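Search this notebook Go

24 January 2025
Glue joint trials, lining stock for Keogh

Second set of lap joints in the 5 mm poplar, cut from the October board. Hide glue mixed to the same strength as last time, held at 54 degrees in the small pot. Half the pieces sized first with thinned glue and left to dry, half glued bare. Clamped overnight in the back room with the heater off.

Bare joints: four let go at the glue line, clean, with hardly any fibre pulled. Sized joints: all tore wood. Mean load for the sized set came out at 78 kg, bare set well under that and badly scattered. I don't trust the lowest figure, the lap was short on that piece and I should have thrown it out before testing. 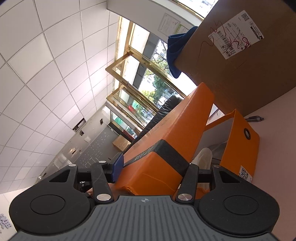 Poul Hviid thinks the size is a distraction and that the bare joints were starved by too much clamp pressure. He would repeat them with the screws backed off a half turn before blaming the timber. Fair point. I did not measure pressure, only tightened until squeeze-out stopped.

For the repeat:
- same board if there is enough left, otherwise the Fomby offcuts, noted separately
- 2 clamps per joint, spacing marked on the caul
- open time kept under a minute, timed
- a set at the lighter pressure, sized and bare

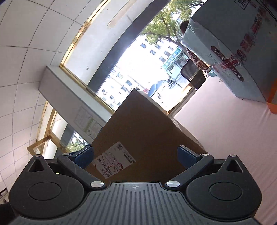 Moisture content needs recording too. The meter gave different readings across the grain and along it, and last time I wrote down only one without saying which. Along the grain from now on, three places per board.

The Fimoton glue has a sour smell since the tub was opened. Gel still sets firm in the cold test. Keep a spoonful back and compare against the new bag when it comes from Ititstead.

Éabha Cullinane has the shear jig until she finishes the veneer strips. Ask for it back with the long bolts, the short ones bottom out on this stock.

Last updated: 24 Jan, after second weighing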